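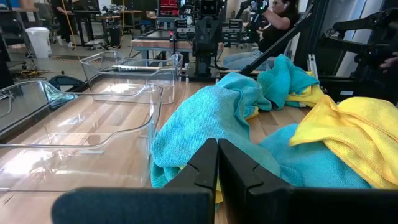 Talk notes, Friday, community laundry swap night. 20 min max, leave time for questions

Hi all, thanks to Charmaine for having me, dunnies are down the hall on the left

Start with the smell question. Hands up who's got towels that smell fine out of the cupboard and pong the second they get damp. Wait for hands. Leave them up. Ok

What's going on: body oil plus leftover detergent stuck in the fibres. Bacteria eat it. More detergent = more food. Say this twice, people never believe it

My own story, keep SHORT. Moved to Esness, new front loader, filled the drawer to the line every wash for a year. Then Anel came to stay and asked very politely if we had any other towels

Dosing
- read the packet for your water hardness, most of us here are soft so go to the low end
- liquid: get a proper measure, the cap is useless, lines are impossible to see
- half a load is not a full dose. obvious but I still catch myself

Fabric softener. Going to lose some friends here. Coats the loops, towel feels lovely and dries nothing. Microfibre even worse, never ever. Microfibre also: no hot dryer, wash away from cotton or it grabs all the lint

Temperature
Cotton towels at 60 every second or third wash. Cold is fine for most other things, don't let me go off on a tangent re power bills

Drying, this is the bit Thandeka asked for
Shake hard before pegging. Hang from the short end. Don't double over the line, the middle stays wet till arvo. In winter, airer near a window, fan on low. Clothes horse in a shut bathroom is how you get mould on the cieling

Stripping old towels: soak in hot tub, washing soda, couple of hours, rinse rinse rinse. Whites and colourfast only!! Zinhle lost a good red one, ask her if she minds me telling it

When to give up: threadbare, holes, still stinks after two soaks. Cut for rags, or the animal shelter takes them, ring first

If running late skip front loader seal stuff, just say wipe it and leave teh door open

Handout is on the table by the urn, 80 copies, Hường has the spares. Swap rack opens straight after, one bag each to start with please

Questions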